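Teaching by hand: Sylvie Simard on a year of collecting demonstrations
By Barry Dobson
January 17, 2026

Sylvie Simard runs data collection for Felico, a small robotics group that wants its arm to learn chores by being shown them. I spent a morning with her and came away with nine pages of notes and a strong wish to try the handles again. These two pictures come from the camera at the wrist. 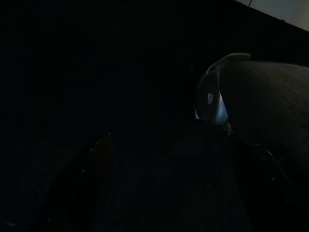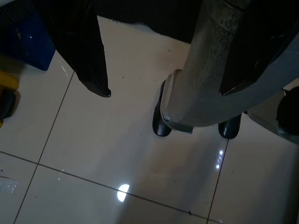 Simard's job is to gather examples. A person steers the arm through a task, the cameras and the joint sensors record everything, and the finished run goes into a pile that a model called Colus learns from later. "People expect me to talk about the model," she says. "I love the model! But most of my day is the pile." She is particular about what the wrist camera gets to see, and she pulled up the two views on her laptop to make the point. In one, almost everything is close to black, with a pale gray wedge up in the corner and a bit of bluish shine on a curved panel. In the other, both black fingers are easy to find above beige tile, and the polish on the tile throws back a bright half-moon of light. "Same place, and the learner has to cope with both," she says. "I used to delete the dark ones on sight. Now I read the joint log first and see what the arm was up to."

That habit came out of a bad week last March. Her group had 864 runs of a single task, picking up soft items from the floor and dropping them in a bin, and Colus was doing poorly on it. Simard went back through all of them, by eye, with a spreadsheet open. When she was done she had kept 522. The smaller set trained a better policy on the first try.

"I was so happy I walked around the building," she says. "And then I got worried, because I didn't know which of the things I'd thrown out had been the problem."

So she did it again, in batches, putting one kind of run back at a time. The dark frames turned out to be mostly harmless. What hurt was hesitation. When an operator stopped in midair to think, the recording kept rolling, and the model picked up the stopping along with everything else. It would glide toward a sock and then hang there, thinking about nothing.

"It was a very good impression of me, before coffee," Simard says.

Operators at Felico now plan the whole motion before they press record. If they lose the thread they end the run and start over. There is no penalty for a scrapped run, and Simard is firm on this. She had a quota in the early months and dropped it, after noticing that the last hour of every shift was full of rushed grasps.

I asked her what a good demonstration looks like, and she got out of her chair to show me. Her hand came down toward the desk, slowed well before it arrived, closed on a pen and lifted straight up. Then she did it from the left side, then from farther back. "You want variety in where you start and where the object is," she says. "You want much less variety in how you let go. Letting go is where the arm gets confused."

The recording tool is called Skuno, and the team wrote it in-house. It's plain to look at. There is a start button, a stop button, a box for notes and a slider for playback. The notes box was Simard's idea and she reads every entry. Some say things like "item slid" or "came in too steep." A few are longer. One operator wrote an entire paragraph about a washcloth.

"Those notes have saved me whole afternoons," she says. "A sensor can tell me the finger closed. It can't tell me the person meant to grab the other corner."

Floors are her current enthusiasm. Tabletop work is comfortable by comparison – the heights are known and the light can be fixed – while down low, the arm has to reach past its own base and the reflections shift as it moves. I said I would have put a mat down on day one. She laughed and said they had tried one, and Colus learned the mat. Grasps that worked on it were clumsy on bare tile. The mat is now used for a share of the runs and bare tile for the rest, and she also leaves the dust where it is. The specks in the brighter of the two views are fine with her. Real floors have them.

A session lasts 70 minutes, then the operator takes a break and somebody else steps in. Different hands matter a great deal, she says. One person's runs all have the same accent. With a few people trading off, the approaches spread out, and the learner seems to get the idea of the task sooner.

I had my turn before lunch. The handles are lighter than I expected, and I was terrible for the first few tries, swinging wide and closing on air. Then on one run the fingers came down around a folded cloth and it lifted, and I yelled. Simard saved the run and typed something in the notes box. I asked what she had written.

"Guest operator, good release," she says. "It's going in the pile."

Next up is a second task family, which the group calls Li and which involves opening things: drawers, lids, a cupboard with a stiff hinge. She has 72 practice runs so far and calls them all warm-ups. The hinge is giving her trouble. The arm has to pull and move sideways together, and every operator does it a little differently, so she has been watching playback at quarter speed and making sketches of the paths on graph paper. She showed me the sketches. They fill most of a notebook, and she had a theory about every one of them.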